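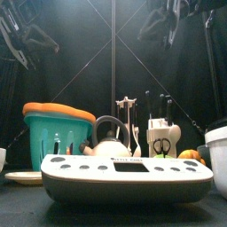 Stenstead has sold household hooks and racks for seven years. Its product manager spoke with us in May about the Womerer, an over-the-door towel rail.

"Customers asked for a rail that goes up without drilling," the manager said. "We tested 929 doors before we settled on the bracket." 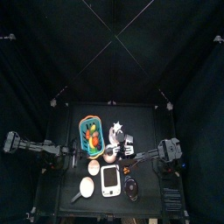
The bracket is lined with felt -- a change from the earlier Onu model, which drew complaints about scratched paint. "We should have lined that one as well," the manager said.
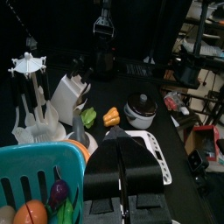

Care and Warranty

The rail may be wiped with a damp cloth. Stenstead covers it for two years.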